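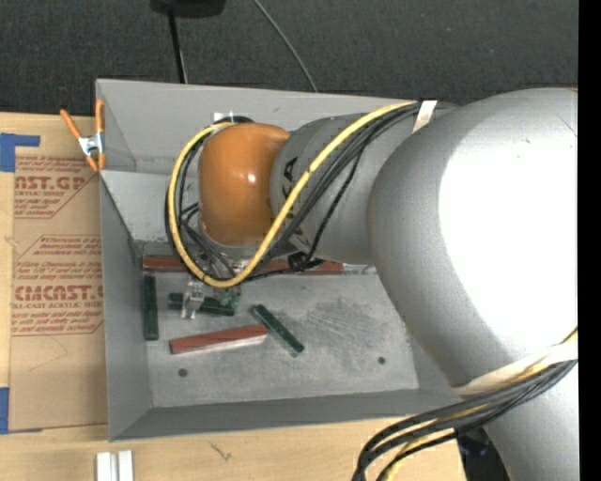 Darcy MacPherson told me a good metal bin beats a drawer any day of the week, because you can see what's in it without pulling anything out and you can carry the whole thing to the sink when it gets grubby. I've been repeating that line ever since, so it seems only fair to start with it!

I'm Raymonde Cloutier, I run the Pikthorpe shop on Ekberg Street, and on 21st May we open our new Bin Room. It's the old stock room at the back, cleared out and repainted (two coats, and my shoulders still feel it), and it's all open bins. Gray ones, deep ones, shallow ones for screws and clips, the lot. We have 1278 in stock and 11 sizes to pick from.

I like a plain gray bin with sloping sides. Your hand goes in easily and small parts slide down to the bottom, where you can scoop them up. Put one on a wooden table and it looks right at home, whether you're sorting bolts, seed packets or your kids' crayons. Stick a bit of felt underneath if you're fussy about your tabletop. I am!

Bradley Kettle will be running a sorting table all through opening day. Bring a box of mixed-up bits from your garage and he'll help you work out what size you need before you buy a thing. The table seats 8 at a time, so there may be a bit of a wait, but the coffee's on us.

The first 1000 bins sold come with a free card label holder. If it all goes well, we'll add lids in September.

Doors open at 8. Parking is behind the Bezerra bakery, and please don't block their side gate.

For more information, ask for Raymonde or Bradley at the Pikthorpe counter.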